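Cedeo Names New Leadership for Womenswear and Online Sales

Cedeo, the apparel group that owns the Stikow and Clilum labels, said on Tuesday that it will place its womenswear design and online sales under separate management beginning in May. The two functions have been run from a single office since the group acquired Clilum four years ago.

Under the new structure, Stikow will keep its own design studio and present two collections a year. Clilum, which sells mainly knitwear and coats, will move to a schedule of 4 smaller deliveries, each limited to 45 styles. The group said the change follows requests from retailers for shorter order windows and more frequent new stock.
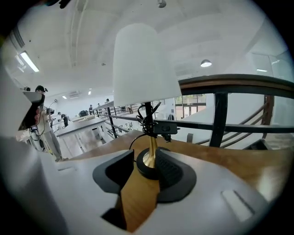
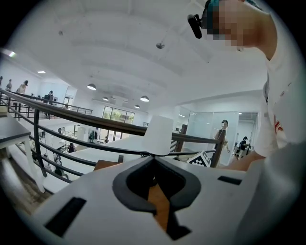 A white table lamp on a wooden ledge, first photo, and a white cylindrical object, second photo.

The online business will operate under the name Berrada and will carry both labels at launch. It will also offer space to independent designers, with 28 places available in the first season. Applications will be reviewed by a panel drawn from the design, production and buying departments. Designers who are accepted will keep ownership of their patterns and will receive 60 percent of the sale price of each garment.

Cedeo said no stores will close as part of the reorganization. Staff in the current sales office have been offered positions at Berrada or at one of the two labels — in most cases at the same location. Orders already placed for the fall season will be filled on the existing terms.

The first Clilum delivery under the new schedule will consist of outerwear and wool dresses. Stikow will show its next collection to buyers by appointment, with dates to be sent to accounts directly.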